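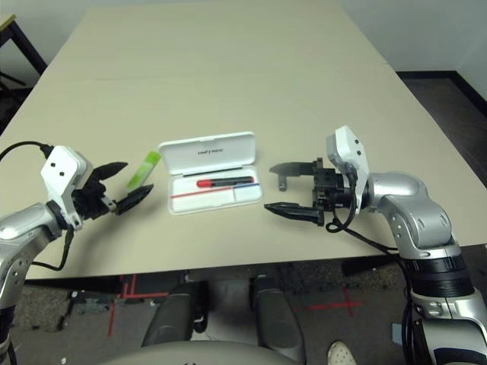

Flillia period diary set

Welcome! Flillia is a small, open collection of menstrual diaries, kept by adults who wanted to see their own cycles written down and were kind enough to let the rest of us read them. It holds 200 diaries, each covering 200 days, and we're very pleased with how much everyday detail is in there.

What's in the folder

diaries.csv has one row per person per day
people.csv has one row per person (age band, contraception, known conditions)
words.csv lists the spellings and slang we tidied up
notes.txt is the long, rambling story of every odd case

Each diary row has 20 columns. The ones most people want are bleed (0 to 4), pain (0 to 10), sleep_hours, tablets and free_text. The free text is the best bit! People wrote about heat pads, cancelled swims, mystery rashes, arguments with the surgery receptionist and a great deal about crisps.

How it was gathered

Diaries were kept in Plornholm and the villages nearby. Everyone got a paper booklet of 60 pages and could swap to the Skikano web form whenever they liked. Plenty of people swapped halfway, a few swapped back, and the source column tells you which they were using on any given day. Paper entries were typed up twice and compared. Where the two typings disagreed we went back to the booklet, and if the handwriting beat us the cell says unclear.

A blank in the bleed column means the person left it blank. It doesn't mean no bleeding – that's a 0. Please don't fill the blanks with zeros, as version 1 did this by mistake and made everybody's cycles look far more regular than they were.
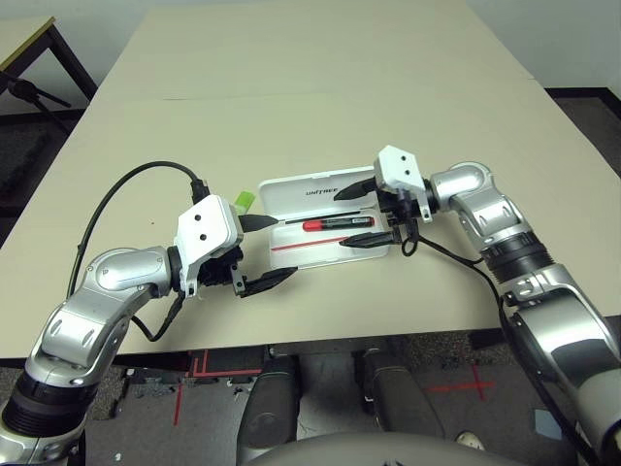
Open white case with a red-handled screwdriver.

Illness, jabs and medicines

The event column records anything a person thought worth noting: a cold, a flu jab, a new pill, a long flight, exams. These are in people's own words and weren't checked against medical records. You can look at what was written down near an event, and we'd love you to, but the set can't tell you that one thing caused another. There's no comparison group, people joined because they were already interested in their periods, and a heavy month is more likely to get a long entry than a dull one.

If you're writing about a single diary, please say that it is a single diary. One startling month makes a great headline and very poor evidence.

Privacy

Names, streets, workplaces and pets' names have been taken out. Dates are given as day numbers, counted from each person's first entry. Anyone can withdraw, and their rows disappear at the next release, so do use the newest copy.

Getting started

Load diaries.csv, join it to people.csv on person_id, and plot bleed against day for five or six people before you do anything clever. The Quách script in the tools folder marks likely cycle starts. It copes well with regular cycles and gets muddled by spotting, so check its guesses by eye.

Changes

Version 3: pain scores from the web form fixed (they were one too low)
Version 2: blanks restored in bleed, words.csv added
Version 1: first release, July

Known problems

Day 1 is often a half day. Tablets counts tablets of any kind, vitamins included. A few people wrote in two languages, and we've left both in.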